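Speaker notes: Keeping paper records in a small office
Bhupendra Kaushik, May 2, 2026

Opening (keep it short)
Thank the hosts. Say where I work: records desk at Golen, eleven years. I look after paper, and I'm going to talk about paper for half an hour. Questions at the end, please, or I lose my place.

1. Where we started
When I took over, Golen had 318 boxes in the back room. Labels were in four people's handwriting. Some had a year on them and some had a customer name, and a few just said "misc." Finding one signed delivery form from Soko took me most of an afternoon.
Ask the room: who has a box marked "misc."? Wait for hands.

2. What we threw out
Start with duplicates. We had three copies of nearly every purchase order because the old form came in triplicate and each department kept its own sheet. Brijesh Tripathi went through them with me over one December. We got down to 117 boxes.
Check the retention rules for your own state before you shred anything. I am not a lawyer. Say this twice.

3. The numbering
Every folder gets a number in order of arrival. No codes for department or year. The last one I entered before coming here was 2963. The number goes on the tab, on the first sheet, and in the log. If the folder is split later, both halves keep the number and get an A or a B.
Somebody will ask about color coding. We tried it. The stickers faded and two of the colors looked the same under our lights.

4. Notebooks
People forget these are records too. Site notebooks, phone logs, the book by the front desk. Collect them when they are full, write the start and end dates inside the cover, and file them flat. Ours go in the same run of numbers as the folders.
Loose sheets tucked inside a notebook stay inside it. Do not file them separately.

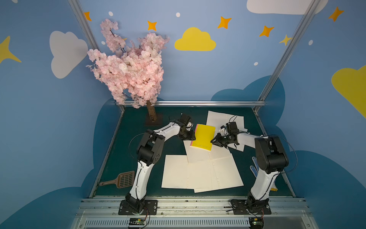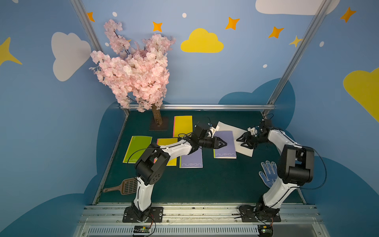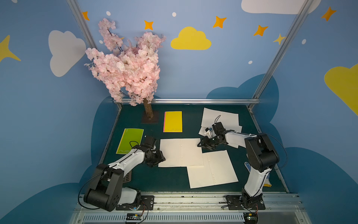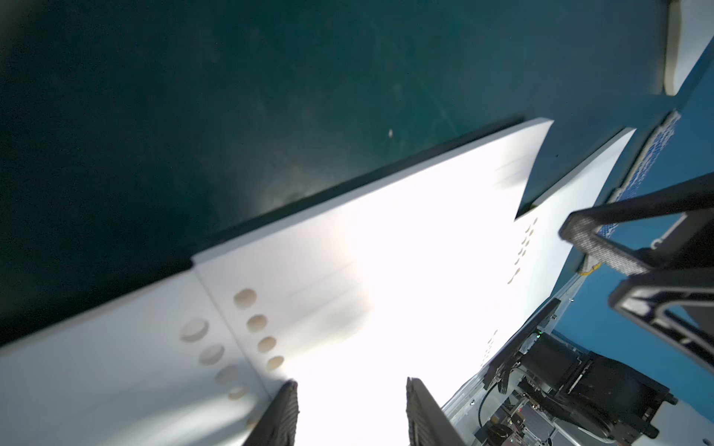

5. The log
The log is a bound book with a spreadsheet copy. Columns are number, title, date in, shelf, date out, initials. If a folder leaves the room, it gets signed out, and that includes the boss. Pandey uses a card in the gap on the shelf as well, and I like that better than our way. We may switch.
The spreadsheet is backed up at the end of each month. Print it twice a year.

6. What it costs
Folders, boxes, one metal shelf unit, and my time. The first cleanup took 72 hours spread over the slow season. Now it is a short job each morning with the mail.
Mention that Mirnix quoted us for scanning everything. We said no for the old boxes and are still thinking about new ones.

Questions
Likely ones: damp rooms, staples, how long to keep payroll. For payroll, send them to their accountant. Staples can stay unless they are rusty.
Leave the sample log pages on the table by the door and ask people to take one each.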